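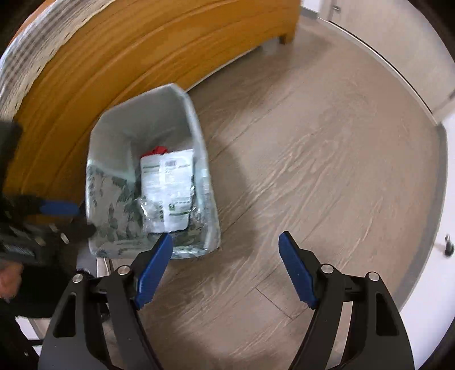
Figure 4. Light grey wastebasket on a wood-look floor, seen past the blue-padded fingers of a gripper.

4. Video consultations that ended by telephone

4.1 What was recorded

The health centre in Netby has offered remote appointments through the Jinon service for people who live outside the town. Patients book through Trovine, the same system used for ordinary visits, and receive a link by text message. At the chosen time both sides open the link and the consultation begins by video. If the video cannot be used, the nurse or doctor rings the patient on the number in the record. The consultation then counts as a telephone contact in the patient's notes, but Trovine keeps the original booking as video. This difference between the two systems made it possible to find the calls that had changed form.

The study period ended on 2020-05-26. It includes 910 booked video consultations, of which 236 were completed by telephone. Appointments cancelled before the start time were left out, as were those where the patient could not be reached by either means. Repeat bookings by the same person were kept, so the material describes consultations and says less about how many people had trouble.

The reason for a change to telephone was written in a free text field. Staff were asked to fill it in straight after the call, but the wording varied a great deal. "No picture", "patient's camera" and "link did not open" may describe the same fault seen from two ends. Some entries said only "phone". Jouko Jääskeläinen read all the entries and sorted them into groups, and a second reader went through the same material without seeing the first result. Where the two readings differed, the entry was discussed and, if no agreement was reached, placed under "unclear".

4.2 Reasons given by staff

The most common group concerned the link. Patients had opened it in a browser the service did not support, had opened an old message from an earlier appointment, or had not found the message at all. Entries of this kind were more frequent among people using the service for the first time. They were also more frequent on Mondays, when messages for several appointments had often been sent over the weekend and the newest was easily missed.

The next group concerned sound. A call with a poor picture was usually carried on, and the notes sometimes mention that the nurse asked the patient to hold still or move nearer a window. A call with poor sound was almost always given up within the first minutes. Several staff members used a mixed arrangement in which the video stayed open without sound while the conversation took place by telephone. The field had no place for this, and it was recorded by some as video and by others as telephone. We have followed the choice made by the person who took the call.

A smaller group of entries had no technical content. The patient was at work, was travelling in a car as a passenger, or did not want to be seen. In a few cases the clinician had judged that a picture added nothing, for instance when the only matter was the result of a blood test. It can be argued that such calls should have been booked as telephone contacts from the beginning. Trovine offers both types, but video is shown first, and patients told us they had simply taken the first free time on the list.

4.3 Interviews

We interviewed 32 patients and nine members of staff. The interviews with patients were held by telephone, so that people who had given up on video would not be left out. Each followed a short guide with questions on preparation, the call itself and what happened afterwards.

Most patients did not see the change to telephone as a failure. They had received an answer on the day they expected one, and several could not remember whether the last call had been with or without a picture. The exceptions were people who had wanted something looked at. One woman had placed a lamp on the kitchen table and taken off a dressing before the call, and then had to describe the wound in words. She was given a time at the health centre later in the week, and considered the first appointment wasted. A man with a rash had sent photographs by ordinary e-mail, which the health centre could not accept.

Staff were less satisfied. They described the minutes before the switch as the hardest part of the work, as they did not know whether the patient was absent, waiting on the wrong page or unable to hear. There was no common rule for how long to wait. Some rang at once and others let most of the appointment pass. Newer members of staff tended to wait longer. One nurse kept the patient's number ready on a slip of paper beside the keyboard, since the Jinon window covered the record on her screen and closing it ended the call.

4.4 Comparison with earlier work

Lehtinen treated every change of channel as an unsuccessful video consultation. With that definition our material would look rather poor. We do not think the definition suits a service where the telephone has been planned as a reserve from the start. A more useful question is whether the matter was dealt with on the same day and without a further visit. The free text field cannot answer this on its own, and the patient records were outside the permission granted for the study.

The health centre has since added a fixed waiting time and a separate code for calls with video and telephone together. Both came into use in July. The new code should make the mixed calls visible in the figures, although the older bookings cannot be corrected afterwards. Any comparison across the change will therefore need to treat the mixed calls as a group of their own, or leave them out on both sides.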